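Stokach publica el procedimiento de mantenimiento de la pinza manual Cistari

Drunstead, 2019-02-10. Stokach pone desde hoy a disposición de sus clientes el procedimiento completo de puesta a punto y mantenimiento de la pinza manual Cistari, la herramienta de dos dedos que la empresa fabrica en su taller de Drunstead. El documento sustituye a la hoja de instrucciones que acompañaba a las unidades entregadas desde octubre y puede descargarse sin registro previo.

El procedimiento se divide en puesta a punto inicial, revisión periódica y sustitución de piezas. La primera parte explica cómo fijar el cuerpo de la pinza, comprobar que los dos dedos cierran a la misma altura y registrar las posiciones de apertura y cierre en el programa Dinu. La calibración se hace con la herramienta en vacío y se repite cada vez que se desmonta un brazo.

La revisión periódica está prevista cada 1,000 ciclos de apertura y cierre. El técnico limpia las almohadillas con un paño sin pelusa, examina el relieve y mueve cada brazo a mano para detectar holguras en los pasadores. Si un brazo ofrece más resistencia que el otro, se retira el pasador, se limpia el alojamiento y se vuelve a montar con una gota de lubricante ligero. No debe aplicarse lubricante cerca de las almohadillas. 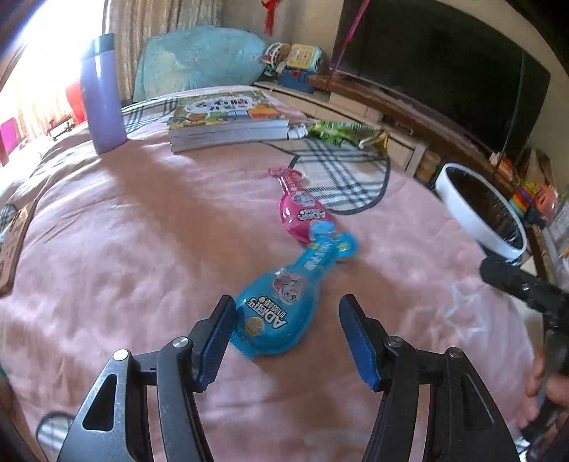

Las almohadillas son la pieza que más se cambia. Stokach recomienda sustituirlas siempre por parejas, aunque solo una presente desgaste, y anotar el cambio en la ficha de la unidad. Los envases de plástico brillante y los objetos redondeados exigen un agarre uniforme en ambos dedos, por lo que una almohadilla nueva frente a otra gastada obliga a corregir la posición de cierre. La operación requiere una llave hexagonal y lleva 30 minutos, calibración incluida.

El juego de recambio, con la referencia 114, contiene dos almohadillas, cuatro pasadores y los tornillos correspondientes. Stokach mantiene 900 juegos en almacén y los envía desde Drunstead. Las unidades en garantía reciben el primero sin cargo.

Los clientes que prefieran no intervenir en la herramienta pueden remitirla al taller. En ese caso se pide que envíen también el archivo de calibración exportado desde Dinu y que indiquen el número de ciclos desde la última revisión. La pinza se devuelve calibrada, con una copia impresa de los nuevos valores.

El procedimiento está disponible en español y en inglés en la sección de soporte de la página de Stokach.

Contacto para medios: departamento de comunicación de Stokach, Drunstead.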